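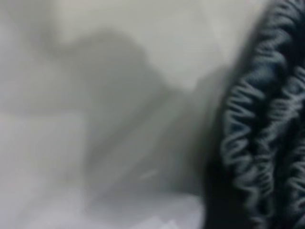

Dark blue fabric, all folds.

Mon 1 December

When I moved to Liltodside I brought one suitcase and a sewing tin that belonged to my aunt in Seltov. The tin I did not open for a long time. I had work, I had a language to learn properly, and in my country I always paid a lady at the market to repair my clothes. She charged almost nothing and she was quicker than I will ever be.

It was in May that I went for the first time to the mending evening above the library. I had seen the notice several times and I was shy, to tell the truth. I did not know the words. I knew "needle" and "button", but I did not know "hem", "seam" or "tack", and for some weeks I believed that "to take in" a skirt meant to bring it inside when it rains.

We are up to 12 people on a good evening. There is one long table, a kettle and a lamp that must be hit on the side. The person who opens the door is Isla Bright, and she has very strong opinions about thread. Cheap thread makes her sad. She once cut out a whole row of my stitches without asking, gave me a different reel and went to make tea. I was a little offended, but the new row was better, and I have bought the same kind since then.

What I like most is how the vocabulary came to me. In a lesson you learn a word and you lose it on the bus home. At the table somebody says "ease it round the corner" and your hands must do it at the same moment, so the word stays in the fingers. I can now say ruffle, pucker, gather and pleat, and I know they are not the same thing. In my first language we use one word for nearly all of these and we point.

Gathering is still difficult for me. You sew two lines of long stitches, you hold the ends and you pull slowly, and the cloth comes together in small waves. If you pull too quickly, the thread breaks and you begin again. I begin again often. Isla says to do it in front of the radio and to think about something else — I tried this with a programme about Sukberg and its old tram line, and I finished half a waistband before the news.

My other trouble is dark cloth. In the evening, navy thread on navy cloth is almost invisible to me, and I am not so young. I sew by touch and then I check everything in the morning beside the window. One time I had joined a sleeve to itself. It was closed very neatly.

A small note for those who asked me in the comments: the needles I use are from the Calado shop behind the station, the mixed packet with six in it. The two thickest I never use. They also have elastic by the metre, but ask them to cut it in front of you, and stretch it a little before you pay, because the older rolls can be tired.

Next week we do zips. I have a jacket waiting which has not closed for two winters, and I have already learned "teeth" and "slider". I still need the word for the little piece at the bottom, where everything goes wrong.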